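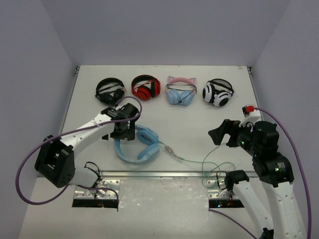 Cuaderno de taller, 2021-07-30
Banco de dos brazos, pinzas y cables

Empiezo la entrada con un café ya frío al lado y con la intención de escribir poco, que luego Arturo me dice que mis notas parecen cartas a la familia. Veremos.

Seguimos con la comparación entre las pinzas Jovetti y las Bakalis. La pregunta de fondo es la misma que dejé apuntada en diciembre: si con un solo juego de dedos podemos coger tanto las piezas gordas y blandas como los cables, o si vamos a tener que cambiar de dedos a mitad de tarea, cosa que me da una pereza enorme solo de pensarla. Para esta tanda hemos elegido auriculares, que reúnen todo lo que nos complica la vida: diademas acolchadas, almohadillas que ceden y un cable que se va por donde quiere. Los de las orejas de gato son los preferidos de todo el que pasa por el taller, y reconozco que a mí también me alegran la mesa.

Hoy tocaban los azul claro, los del cable verde. Los dejamos tumbados de lado entre los dos brazos, con el cable suelto hacia la derecha, y los otros en fila al fondo.

Primera parte, la diadema. Con las Jovetti entramos desde arriba con el brazo izquierdo. Empezamos con la apertura que venía de la semana pasada y rozaba el acolchado al bajar, así que la subimos un poco y mucho mejor. Hicimos 26 intentos y en 10 de ellos los auriculares giraron al levantarlos. No se cayeron, pero giraron, y si después hay que colocarlos en la fila con las almohadillas mirando hacia delante, el giro nos estropea todo lo que sigue. Arturo Sala cree que estamos cogiendo demasiado lejos del centro de gravedad. Yo creo que es la superficie de los dedos, demasiado lisa para un acolchado tan blando. Lo más probable es que tengamos razón los dos, cada uno un poquito, y lo vamos a probar por separado para no volver a discutirlo en la comida.

Segunda parte, el cable. Aquí venía yo con poca fe, lo confieso, y me llevé una alegría. Las puntas anguladas cierran bien sobre el cable si la muñeca llega alineada; en cuanto entra torcida, lo empuja en lugar de cogerlo. La cámara de muñeca ayuda muchísimo para esto, porque desde la fija el cable se pierde detrás de la propia pinza.

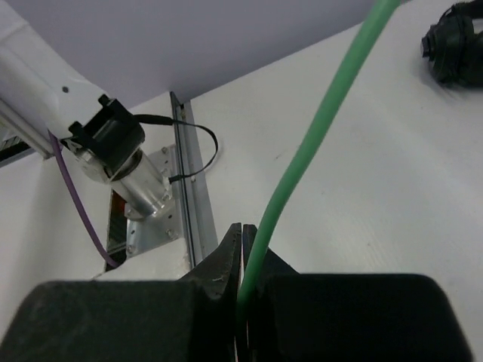
Cable verde entre las puntas, visto desde la muñeca.

Del controlador Kurano tengo cosas buenas y una mala. La buena es que el cierre ya no pega aquel tironcito del principio, y que se puede cambiar el límite de fuerza sin parar el programa — bendito sea quien lo haya pensado. Para el cable lo dejamos en 235 en la escala interna y para la diadema en 300. La mala es el retardo entre la orden y el movimiento, unos 10 milisegundos más de lo que yo esperaba. Con la diadema no importa nada; con el cable sí se nota cuando los dos brazos tienen que ir a la vez. Falta medirlo con calma y con el registro bien puesto, que hoy lo encendí tarde (culpa mía, ya me he reñido yo solo).

Otra cosa que no quiero olvidar: los cables morados de los brazos. El del izquierdo hace un bucle muy ancho hacia fuera y en la cámara fija nos pasa por delante de los auriculares negros. Para una persona es una tontería, pero el detector de Jendach se lía con cualquier cosa fina que cruce un contorno. Arturo propone añadir otra brida a lo largo del eslabón blanco. Me parece bien, siempre que dejemos holgura suficiente para girar la muñeca del todo, que ya tuvimos un susto con eso.

Pendiente para la próxima sesión:
Repetir la diadema cogiendo más cerca del centro, con los mismos dedos.
Después, mismos puntos de agarre con dedos forrados de goma.
Montar las Bakalis y repetir lo del cable con la misma fuerza.
Medir el retardo del Kurano, registro encendido desde el principio.
Recoger el bucle morado del brazo izquierdo.

Arturo, si lees esto antes que yo mañana: la goma fina está en el cajón de abajo, debajo de las llaves Allen. No cortes la tira larga, por favor, que la quiero entera para los dedos de las Bakalis.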